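Dramside robotics class takes bottle task to simulator round

The after-school robotics class at Dramside has until the end of March to get a robot arm to handle bottles and a crate without knocking anything over. In software, that is. The whole round is run in simulation, and the file the students send in is what gets judged. No hardware to ship, no van to rent.

The class is one of 8 teams in the Lavia Student Challenge, which this year picked a job out of the back room of any corner store: empties going into a bottle crate. Teams all get the same room, same table, same arm. What they write is the part that tells the arm where to go.

"Everyone thought we would be done by the second session," said Kamlesh Vashisht, who teaches the class. "We spent the second session arguing about which way is up for the wrist."

Rules are short. One arm, a two-finger gripper, a crate that already has bottles in it, and one bottle standing off to the side on its own holder. Points for a bottle placed upright in a free slot. Points off for touching the neighbors. A tipped bottle ends the run right there, and a run that goes past 300 seconds is scored as is. Students can submit as many practice runs as they like but only 2 count.

The team calls its program Nishad, after a character in a comic one of the students draws. First version moved the arm in straight lines from point to point, which was fine untill the straight line went through a bottle neck. Second version goes up high, across, then down. Slower but it keeps more of its points.
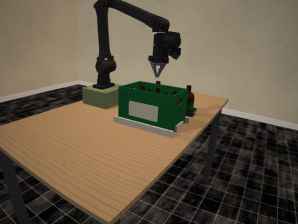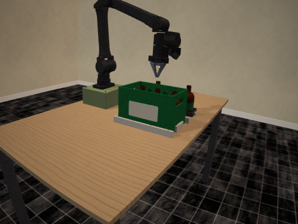 The Dramside setup, with the gripper over the crate.

Most of the work since then has gone into the last little stretch on the way down. Come in a bit off center and the fingers clip the glass. The students split in two groups over it - one wanted to read the position of each bottle from the simulator and trust it, the other wanted to use the simulated camera view, as a real robot would have to. The rules allow both. Camera entries get a bonus, but not a big one.

For now the class is sending in the position version as its first counted run and keeping the camera version for the other. Vashisht let them vote. It was not close, he said, and the camera group has been staying late ever since.

Best practice score so far is 972, reached in a run where the arm set the bottle down straight and backed out the way it came. The next try with the same code scored much lower. The simulator shifts the crate a little at the start of each run, and that time it moved toward the arm, and the elbow ran out of room to bend. Fix for that is in progress. One student wants to turn the whole arm from the base before reaching, another says just rotate the wrist. Both are being tried this week.

Computers have been the other headache. The class shares its lab with the yearbook staff and the older machines draw the room at a crawl, shadows especially. Runs are now done with the picture switched off and only played back with full shadows when something goes wrong and they need to see it. That cut the waiting a lot. It also means a run that fails in some funny way gets replayed over and over to laughter from the yearbook side of the room.

Students with no coding background have mostly been on the logbook, which counts for part of the grade from the judges. Every change gets a line: what was changed, who changed it, what the score did. Several have since moved over to writing code themselves. The logbook is on its second binder.

Top teams from the Lavia round go on to Grevia, where the same kind of job gets done on a real arm with real glass. Vashisht would like to get there but says the class isnt planning around it. Travel money is not sorted out either way, and a bake sale table is going up by the front entrance at 3 p.m. on game days.

New students can still join for the spring, no experience needed. Bring a laptop if you have one - a few loaners on hand if you don't. Ask at the lab or leave a note in Vashisht's mailbox at the main office. Scores from the counted runs get posted on the lab door as they come in.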